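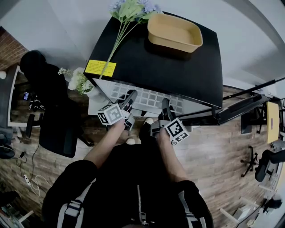
Tretham Long Stem, Pale Lavender-Blue

Artificial flower stem with green stalks and green leaves
Sold singly or by the carton of 40
Made by Peng for Tretham

Overview

The Tretham Long Stem is an artificial flower for tall vases, floor vases, reception desks and store displays. It has long green stalks with pale lavender-blue blossoms at the top and green leaves. The stem can be used on its own or mixed with other stems from the Tretham range. It needs no water and no light.

Most of our customers for this stem are small hotels, dental and medical offices, furniture stores and home stagers. It is also a good size for a dining room or entry table at home. The color is soft enough to sit next to white, cream, gray or natural linen. It can look washed out against a pale blue wall, so order one stem first if that is where it will stand.

Construction

The stalks have a wire core with a molded green cover. The wire runs the full length of each stalk and stops just short of the blossoms. The blossoms are fabric, heat set to hold their shape in the carton. Leaves are attached by a small collar and can be slid up or down the stalk by hand. If a leaf comes off, push it back over the collar until it clicks.

The color is dyed into the fabric before the petals are cut. Dye lots vary slightly. If you are filling one large display, buy the whole quantity in a single order and we will pick from one lot. The lot code is on the paper tag near the bottom of the stalk. Leave one tag on if you think you may need to match the color later.

Choosing a vase

A tall stem needs a vase with some weight at the bottom. Glass cylinders and stoneware both work well. Light plastic vases should be filled with sand or gravel to at least the depth of your hand before the stem goes in.

Narrow neck: one stem, left straight. The Urkard bottle vase is the usual choice.
Medium neck: 3 stems, cut to different heights.
Wide neck: 8 stems or more, held in place with floral foam or a grid of clear tape across the opening.

Use dry floral foam. The green foam sold for fresh flowers is made to be soaked and crumbles when it is used dry.

In a clear glass vase the lower stalks will be seen. Strip the bottom leaves and keep them, or fill the vase with pebbles to hide the wire ends. Water can be added for looks, but it must be changed every week and the cut ends must be sealed first with hot glue. We do not replace stems that have rusted from standing in water.

Shaping a new stem

Stems are packed flat and need to be opened before use.

1. Remove the paper sleeve and cut the tie. Do not pull the tie off over the blossoms.
2. Lay the stem on a table. Starting from the bottom, separate the stalks and bend each one slightly outward.
3. Turn the leaves so the darker side faces up.
4. Open the blossoms with your fingers, working from the center out.
5. Stand the stem in the vase and step back before making any more bends.

Packing creases come out with a steamer on its lowest setting, held a hand's width away. A hair dryer on warm also works and takes a little longer. Do not use an iron.

Cutting

Use wire cutters. Scissors and garden pruners will be damaged by the wire. Bend the stalk back and forth at the mark if the cutter does not go through the first time. Cut ends are sharp, so fold the last bit of wire over or cover it with floral tape. Cut stems cannot be returned.

Cleaning

Dust with a soft brush or a cloth once a month. A makeup brush is the right size for the blossoms. For heavier dust, use a hair dryer on the cool setting, outdoors if you can. The stalks and leaves may be wiped with a damp cloth and a drop of dish soap. Do not soak the blossoms, and do not use spray cleaners with bleach or ammonia.

Kitchens and entryways collect grease and grit faster than other rooms. Stems kept there will need more frequent cleaning and will probably need replacing sooner.

Sunlight

The stem is for indoor use. It will fade in a south-facing window, and a covered porch is no better in summer. Rotate stems in window displays when you change the rest of the window. Our own shop window stems go in at the start of spring and are moved to the back shelves in October.

Fire rating

The standard stem is not flame retardant. Hotels, theaters and offices that must meet a fire code should order the treated version, which is shipped with a certificate for the lot. The treated version has a slightly stiffer blossom and a faint smell that goes away after a few days in open air. Please check with your inspector before ordering. Treated stems are made to order and are not returnable.

Keep both versions away from candles, fireplaces and space heaters.

Ordering

Single stems ship in a long flat box. Cartons ship by ground. A carton can be split between two colors in the same range if you note it on the order form, but not between the standard and treated versions.

Orders of 400 stems or more are quoted separately. Write to Ho-yin Au in trade sales with the quantity, the delivery address and the date you need them. If the building has no loading dock, say so, because the truck will have to be booked with a lift gate. Large orders placed in late summer take longer than at other times of the year.

Returns

Uncut, standard stems may be returned in their sleeves. The buyer pays return shipping unless the stem arrived damaged. A few loose petals in the box are normal. A broken stalk or a missing blossom is not, and we will send a new stem when we receive a photo of the damage and the lot code from the tag.

Goes with

Urkard bottle vase, stoneware, matte white or charcoal
Vutby floor vase, wide neck, with removable weight
Tretham green filler stem, sold in the same carton size
Peng dry foam block, brown
Floral tape, green

The Vutby floor vase is shipped from a different warehouse and will arrive separately. The charcoal Urkard is back in stock. The small Vutby has been dropped by the maker and we do not expect to carry it again.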